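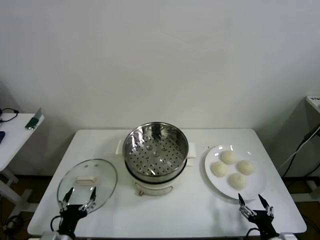

Babita Bhatt meinte nach meinem letzten Beitrag, man könne ein Teleoperations-Set erst beurteilen, wenn man damit etwas Weiches angefasst habe. Klötze stapeln, schrieb sie, könne heute jedes System, und die Werbevideos zeigten auch nichts anderes.

Der Einwand saß. Also habe ich das Palard von Plundell mit Dampfbrötchen getestet. Vier Stück vom Teller in den Dämpfeinsatz, danach der Glasdeckel. Zwei Arme, zwei Greifer, gesteuert von Hand über die beiden Führungsarme, die zum Set gehören. Bezahlt habe ich 3.263 Euro, Rabatt gab es keinen.

Einrichtung

Der Hersteller verspricht »sofort startklar«. Bei mir dauerte allein die Kalibrierung 29 Minuten, und nach einem Neustart der Software durfte ich sie wiederholen. Die Anleitung ist stellenweise schlecht übersetzt, und ausgerechnet das Kapitel über die Greiferkraft verweist auf eine Seite, die es nicht gibt. Den richtigen Wert habe ich durch Probieren gefunden, auf Kosten einiger Brötchen.

Steuergefühl

Grobe Bewegungen überträgt das Palard ordentlich. Man führt den Arm über den Topf, dreht das Handgelenk, senkt ab, und der Roboter folgt ohne störendes Ruckeln. Schwierig wird es auf den letzten Zentimetern. Ein Brötchen hängt zwischen den Fingern, der Rand des Einsatzes ist im Weg, und am Führungsarm spüre ich davon gar nichts. Eine Kraftrückmeldung fehlt komplett. Ich steuere nach Augenmaß und hoffe, dass der Teig nicht nachgibt.

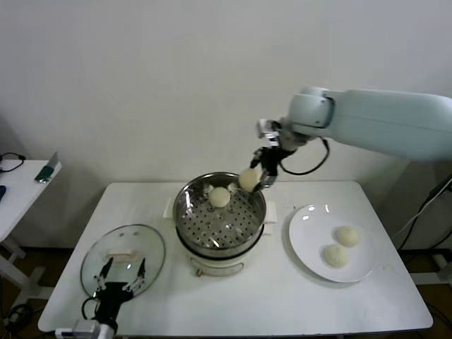

Die Handgelenkkameras

Sie kosten als Paket 500 Euro extra, was ich bei diesem Grundpreis dreist finde. Ohne sie möchte ich allerdings nicht aufnehmen, denn von oben sieht man schlecht, wie die Fingerspitzen zum Teig stehen. Dafür nimmt der Greifer selbst viel Platz im Bild ein, und die blanke Innenwand eines Stahltopfs ist auch keine dankbare Umgebung für eine kleine Optik. Die Belichtung lässt sich nur in drei Stufen verstellen. Warum?

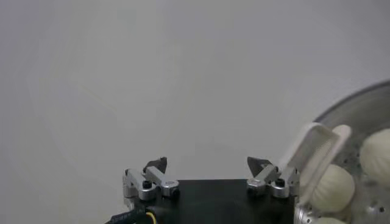
Was am Ende gelernt wird

Plundell wirbt damit, dass wenige Vorführungen genügen. Wie viele, steht nirgends. Meine ersten Aufnahmen waren unbrauchbar, weil ich selbst unsauber gesteuert hatte: zögern, nachfassen, wieder loslassen. Das alles landet im Datensatz, und wer es nicht aussortiert, bringt es dem Roboter bei. Die Software hilft dabei kaum. Durchgänge lassen sich löschen, aber nicht kürzen.

Ein voller Einsatz wäre für mich das Mindeste, was nach einem Durchgang stehen muss, mit etwas Abstand zwischen den Brötchen.
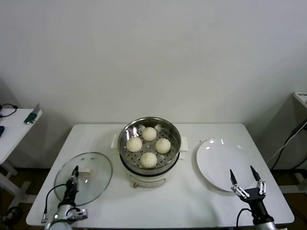 Und dann der Deckel. Den Griff mit schmalen Fingerspitzen zu fassen und waagerecht zu halten, hat mich mehr Nerven gekostet als alles davor. Das einfachere Set von Liditz kostet 1.830 Euro, und viel ungeschickter habe ich mich damit beim Probieren auch nicht angestellt.

Fazit vorerst: zweieinhalb von fünf Punkten. Solide Mechanik, bequeme Griffe, unfertige Software. Sollte das angekündigte Update die Schnittfunktion bringen, teste ich noch einmal.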